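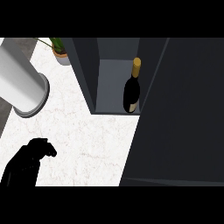
Sim view at the start pose, cabinet open, bottle on the base near the front.

Bottle-from-cabinet cell in simulation: hand catches the front lip on entry, and the view has black bands

Posted by Halima Etim in Simulated cells, setup and upkeep

I look after a simulated pick cell that we use for checking grasp plans before they go to the real arm. The task is simple on paper: reach into an open cabinet, take a single bottle by the neck or shoulder, lift it clear, bring it out. The render attached is from the start pose with the hand empty.

The scene was built in Tolta and moved over to Stoica in July. Since the move I have two faults which may or may not be connected.

First, the planned path takes the hand over the floor and into the opening, and on most runs the fingertips touch the front lip of the cabinet before they get near the bottle. The log gives a contact between finger link 2 and the cabinet base, and the controller stops the run. Moving the approach waypoint up by 30 mm clears the lip, but the hand then comes down on the foil at an angle and the bottle tips.

Second, the picture now has a black band across the top and another across the bottom. The old scene filled the whole image. The grasp planner takes its bottle position from this view, and I am getting a height error that grows towards the top of the picture.

What I have checked so far:

Joint zeros match the real arm.
Cabinet pose matches the drawing, and the door joint is locked open.
Bottle mass and friction are as they were in the old scene.
Physics step unchanged. Contact solver set to 300 iterations, no difference.
Collision checking between the arm and the potted plant is switched off. The plant is only there as clutter.

I would like to fix the cause and leave the waypoint where it was. Has anyone had the same after a move from Tolta?

Zdenka Hoxha

Treat them as two faults until you can show otherwise. I would do the view first, as it is quicker.

The bands are letterboxing. The renderer has been given an output size with one aspect ratio and a camera with a wider one, and it pads the difference with black. Nothing is wrong with that in itself, and the part between the bands is a correct picture. The trouble comes when the planner works out its intrinsics from the full output height. If it takes the vertical field of view and spreads it over every row including the black ones, the vertical focal length comes out wrong, and the error is nil at the centre row and gets larger as you move away from it. Your bottle stands in the upper part of the view, so it gets a fair share of the error.

To put it right:

Open the camera block in the scene file and read the sensor width and height.
Compare that ratio with the output ratio in the render settings.
Either set the output to match the camera, or keep the padding and pass the planner a cropped image with the principal point shifted by the height of the top band.
Restart the planner node. It reads the intrinsics once at start-up and will go on using the old ones if you only reload the scene.

I prefer the first. The crop works, but it is one more number to keep in step when somebody changes the output size.

For the contact, turn on the collision geometry overlay and look at the cabinet from the side. The visual mesh has a thin lip. The collision shape may well be something else. On import, Stoica replaces a concave mesh with a convex hull unless told to split it, and a hull over an open cabinet closes off the opening. You say that you get past the lip with the waypoint raised, so it is probably not one hull over everything. More likely the base and lip have been joined into one block with its top face higher than the drawn lip — that would fit a contact reported against the base.

If so, delete the generated shape and build the cabinet from plain boxes: two sides, rear wall, base, lip. Five boxes will also solve faster than a split mesh. Set the contact margin on the lip box by hand, as the import default is generous for a part that thin.

Then put the waypoint back and run it with the hand closed and no bottle. If it goes in and out without a contact, add the bottle. Check that the bottle sits on the new base and has not been left slightly above or inside it, or it will jump on the first step and you will be chasing a third fault.

One more thing to look at is the wrist angle on entry. The bottle is close to the front edge, so there is little depth to work in, and a hand coming over the lip with the fingers pointing down needs more height than one that goes in level. I would sort out the geometry before changing the path, though.

M_Tedent

had error 102 on a cabinet scene, same sort of thing. reinstalled and it went away. also try making the bottle heavier so it doesnt tip

Halima Etim

Overlay checked. Base and lip were a single block, top face 30 mm above the drawn lip. Rebuilt with boxes, and the closed hand goes in and out at the original waypoint with no contact.

Bottle mass stays as it is, it has to match the real one.

Output ratio now matches the camera and the bands are gone. I had not restarted the planner, so the height figures still need doing again with the node restarted.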